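Home Help Exchange
Furniture and wood care

Which oil for pine table top, and do I have to oil the underside too?

Asked by Niall Shearer, 24 Jul 2019

Hello to all. I have bought an unfinished table top of glued pine and I would like to put a finish on it before it gets dirty. It will stand in our kitchen in Staltitz, near a window with sun in the afternoon. We will eat on it every day and my children will also do their homework there, so there will be milk, paint, pencils and everything else.

I have read many pages and now I am more confused than before. One says boiled linseed oil, another says never linseed oil on pine because it becomes yellow. The man in the shop recommended hard wax oil from Arnusis, but a small can is expensive and I don't know if one can is enough. My questions are:

Is hard wax oil a good choice for soft wood, or is varnish better?
Do I need to treat the underside, which nobody will see?
Must I do something special with the knots? My brother-in-law says they will leak resin through every finish.

Thank you in advance and please excuse my English.

Answer by Evander Ritchie (accepted)

I have finished several pine tops in the last years, two of them for kitchens, so I can tell you what I do. Maybe other people do it in another way.

For a family table I prefer hard wax oil. Varnish protects better against water in the first year, but when a pine top gets a dent (and it will get dents, pine is very soft) the varnish can break at this place and water goes under it. Then you have a gray spot and you must sand the whole table. With oil you sand only the bad place a little and put new oil there.

Before you start, sand with 120 grit and then 180, always along the grain. Don't go finer than 180, or the oil does not enter well. Remove the dust with a vacuum cleaner and after this with a slightly damp cloth. Let it dry until the next day.

Put the first coat very thin. This is the mistake I made on my first table: I put too much and it was sticky for 13 days. After 20 minutes wipe away everything the wood did not take. The second coat goes on the next day, also thin. I would wait one week before you put hot or wet things on it.

About the underside: yes, please treat it. It doesn't have to be beautiful. If only the top is closed, the two faces take moisture from the air differently and the board can bend. One coat is enough for below, and do not forget the ends, where the wood drinks the most.

About the knots: your brother-in-law is right for fresh wood, but tops from the shop are normally dried in a kiln and then the resin is mostly hard. If a knot feels sticky, clean it with a cloth and some alcohol and wait some days before you oil. Around knots the wood can also take the color differently -- I would test on the underside first.
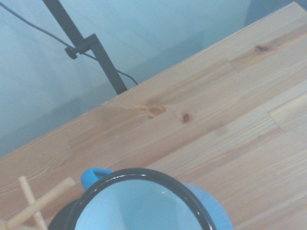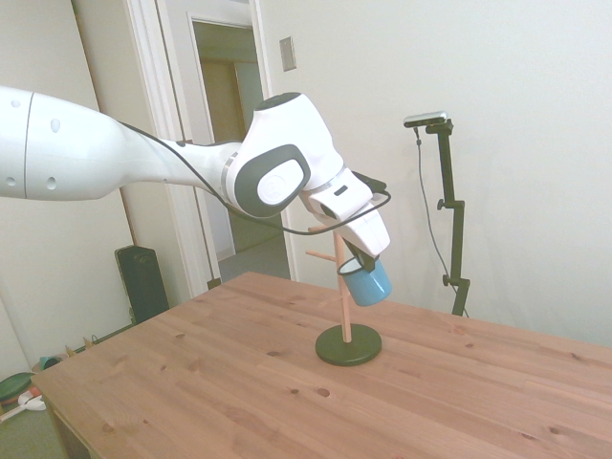 Light pine top with knots, and a light wooden table with a mug stand.

Yellowing you cannot stop completely. Pine becomes darker from the sun with every finish, also with none. There are oils with a little white pigment, which make it slower. If you leave a bowl or a tablecloth at the same place all summer, you will find its shape there in October, so move things sometimes.

One more thing, and this is important. Rags with oil can start to burn alone. Spread them flat outside until they are dry and hard, or put them in water in a metal can with a lid. Don't throw them as a ball in the trash.

Answer by Rukham

just use polyurethane, 3 coats, finished. Had mine for 6 years with 2 kids and it still looks ok. never did the underside and it is flat

Answer by Cheung

I agree with the first answer, only I would add that the can says how many square meters it is for. Measure your top on both sides and compare, then you know if one can is enough. Also check that the can says it is suitable for tables where people eat.

Comment by Niall Shearer

Many thanks, Evander, this is very clear. I will take the oil with white pigment and try it on the underside first. Does it matter if the kitchen is quite warm when I do it?

Comment by Evander Ritchie

Warm is fine, but close the curtain. In direct sun the oil dries too fast and you will see the marks of the cloth.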